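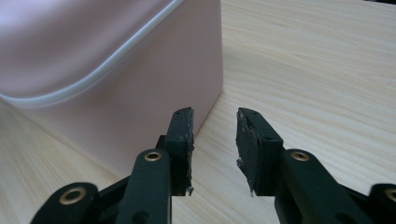 Home Archives, Week 6: Boxes, Lids and What Goes in Them

Notes to go with Friday's class, 24/06/2022. I talk faster than anybody can write, so most of what I said is in here, plus a couple of things I forgot to say. Bring your shoebox of family papers next time if you haven't yet (three of you have been promising since week 2!).

Where we left off

Last week we got as far as sorting into rough piles: letters, photographs, official papers, and the pile I call "everything else," which is always the biggest. I asked you not to throw anything out yet and I'm asking again. Recipes on the backs of envelopes count. So do shopping lists, if somebody you loved wrote them.

A few of you asked whether the piles should go by person instead. My own grandmother's papers are sorted by person, and I regret it every time I need a date, because her letters mention everyone at once. Keep it by type for now. If you already sorted by person and you're happy, leave it alone, it's not worth doing twice.

Choosing a container

People want me to name one perfect box, and I can't. Paper wants a place that stays dark and cool and doesn't get damp, and it wants to lie flat or stand up straight without slumping. The box does some of that work and the room does the rest. A lovely box in a hot attic is still in a hot attic.

Cardboard: ordinary grocery store cardboard is acidic, and over the years it turns paper brown where the two touch. Archive board is made without the acid and costs more. I use the Cudel document boxes at home, the medium ones, and they've held up fine through two moves and one bad shelf. They do crush if you stack them four high, so I don't.

Plastic: this is where the arguing started on Friday, so let me lay it out properly. Some plastics are fine for paper and some are not. Polypropylene and polyethylene are generally the ones you want. PVC is the one to stay away from, because it gives off stuff as it ages that you don't want near a photograph. Look on the bottom for the little recycling triangle: 5 is polypropylene, 2 and 4 are polyethylene, 3 is PVC. If there's no mark at all I'd keep sweaters in it. Color doesn't tell you anything about what it's made of, by the way, and neither does price.

The other thing with plastic is the lid. A tight lid keeps out bugs and drips, and it also keeps in whatever moisture was there when you closed it. Let papers sit out in a dry room for a few days before they go in. If you've got a basement that floods, plastic up on a shelf beats cardboard, no contest. If you've got a dry hall closet, I'd go with board.

Metal: old cookie tins are okay for a short while. They rust at the seams and they sweat when the weather turns.

Folders and sleeves

Inside the box, put things in folders. I like the Dasance buff ones, which are a little stiff at first and then soften up. Don't fill a folder past the crease at the bottom. If it bulges, start another.

Photographs get their own sleeves, one to a sleeve, or back to back if you're short and nothing's written on them. No sticky albums, please. If you have sticky albums already (we all do, it was the seventies), don't go pulling at the pictures. We'll do a whole session on those in November when the new term starts, and I'll bring dental floss.

Take out paper clips and rubber bands. Slide a piece of thin card under a rusty clip before you ease it up, so the rust scrapes the card and leaves your great-uncle's discharge papers alone. Staples I leave in unless they're rusting.

Labels

Write in pencil. Write on the folder before you put anything in it. Say who, what and when, and if you don't know when, put a question mark after your best guess so the next person knows you were guessing.

Number the boxes too, even if you only have two. Judite Rocha, who taught this class before me, catalogued her father's shop papers this way and ended up with 3752 separate items, every one of them on an index card. I have seen the card drawers. I'm not suggesting you do that! She can put her hand on any receipt in a minute or so, though, and I can't find my own car title.

For most of us, a list by folder is plenty. Mine looks like this:

Box 1, folder 1. Letters, Aunt Peg to Mother, 1951 to 1958
Box 1, folder 2. Letters, Aunt Peg to Mother, 1959 on
Box 1, folder 3. School reports, all of us
Box 1, folder 4. House: deed copy, roof bills, the fence business

Keep one copy of the list in the box and one somewhere else entirely.

What it costs

Somebody wanted real numbers. A pack of 100 folders did my whole side of the family with nearly 110 sleeves for the photos. You can split a pack with the person sitting next to you, and I'd encourage it. The Kamolrat sleeves and the Iltisier ones seem the same to me apart from the opening, which is on the long side on the Kamolrat. I find the long side easier with curled prints.

Start with one box. Fill it, live with it for a month, see what annoys you, and then buy the rest.

For next time

Pick one folder's worth from your "everything else" pile and write its label. If you can't decide what to call it, bring it in and we'll argue about it as a group.

Read the handout on handling old letters, the two-sided one. Ignore the part about cotton gloves. Clean dry hands are better for paper, gloves make you clumsy and you'll tear something.

Also find out the lowest and driest spots in your house. A cheap humidity gauge from the hardware store will do, left in a closet for a week. Write the readings down morning and night and we'll compare them before coffee.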